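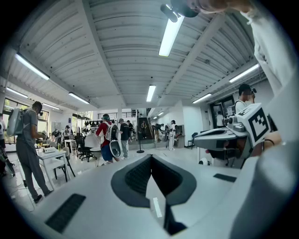

*The main hall at Drevwood, with the windows on the left and the ceiling lights on.*

Shalini Dubey has looked after the hall at Drevwood for three years. Before that she ran a smaller room in Ratetdale, which had one window and a heater that clicked.

"The first thing I liked was the daylight," she says. "The second was the ceiling. It's white and it's corrugated, and it throws the light back down at you."

The fluorescent tubes were the subject of her longest argument with the owners, who wanted them replaced with spotlights. Dubey said no. "People work at tables in there. They need to see what's in front of them. A spotlight gives you a bright patch and your own shadow."

The pipes and ducts were left in the open too. Boxing them in was priced at $1,556, and she spent the money on chairs and white tables from a shop in Miltomcombe.

"I wanted things one person can move," she says. "I've set that room up alone plenty of times."

Setting up takes her 20 minutes. She starts at the windows and works back toward the stairs – the other way around, she ends up carrying everything past what she has already put out.

Asked what she would change, she mentions the echo, then the floor. "Cables on the floor bother me. I'd like more outlets along the window side. I've asked for them again this February."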